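About Verero Youth Soccer

Welcome, and thank you for stopping by! If you have found your way to this page you are probably a parent with a child who kicks everything in the house, or perhaps a player yourself, or maybe a grandparent who has been handed the job of finding "that soccer school near the creek." Whoever you are, we are glad you came, and we will try to tell you a little of who we are and how we do things.

Verero began on a bumpy strip of grass behind the old Hillix feed store, with five children, one real goal and one goal made out of two jackets. Vasylyna Zinchenko had played midfield for most of her life and had just moved to town with a knee that would no longer let her play a full ninety minutes. She started kicking a ball around with her niece after school, and then the niece brought a friend, and the friend brought two brothers, and by May there was a regular crowd out there until the light went. When the owner of the lot asked if she was running some kind of school, Vasylyna said yes, she supposed she was.

We have grown a good deal from there. This past season 182 players trained with us, from the four-year-olds in our Saturday-style fun groups right up to the under-sixteens who play in the Drustska Valley League. We have proper goals now (four pairs of them, all heavier than they look) and two full fields at Namboodiri Park, along with the small indoor hall on the north side that we use when the ground is frozen or when it rains the way it can rain here in March.

Our head of coaching is Yevdokiia Kuzmenko, who joined us as a parent and somehow ended up with a whistle. She holds the view that children under ten should touch the ball as often as possible and stand in lines as little as possible, and every one of our sessions is built around that. You will see a lot of small games, three against three or four against four, on little fields with little goals. It can look a bit wild from the sideline, we know! But the children are busy the whole hour, and they go home tired and happy and usually in need of a bath. 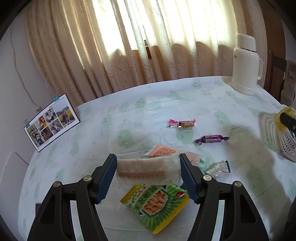 As the players get older we begin to add more of the thinking side of the game – where to stand, when to pass, what to do when your team has just lost the ball and everybody wants to chase it at once. Our under-twelves and up train twice a week and play a match most weekends from early fall to the end of spring. Everyone who comes to training plays. We don't keep a child on the bench for a whole match, whatever the score may be, and we ask our coaches to move players through different positions until they are at least thirteen. Plenty of our best defenders were quite sure they were strikers.

We also run a goalkeepers' hour, which started as an experiment with three brave children and has become one of the most loved parts of the week. It is open to any registered player at no extra charge, and gloves can be borrowed from the blue bin by the hall door if you'd like to try it before buying a pair.

Speaking of cost, the fee for a full season is $199 per player, and that covers coaching, league registration and the use of the fields. A uniform is separate, but we keep a big rack of outgrown shirts, shorts and cleats, and families are welcome to take what they need and bring back what no longer fits. If the fee is hard for you this year, please write to Vasylyna directly. She will sort it out with you quietly, and your child will be on the field with everyone else.

Our summer tournament has become a bit of a tradition too. Last time almost 1000 people came through the park over the weekend, counting players, families and a great many younger siblings, and the grill line went halfway around the parking lot. We'd love to see you at the next one, even if you have no player in it at all.

New players can join at any point in the season, and the first two sessions are free. Wear sneakers if you don't own cleats, bring a water bottle with your name on it, and come and find Yevdokiia by the near goal at 5:30. She is usually carrying far too many cones and will be very pleased to hand you a few.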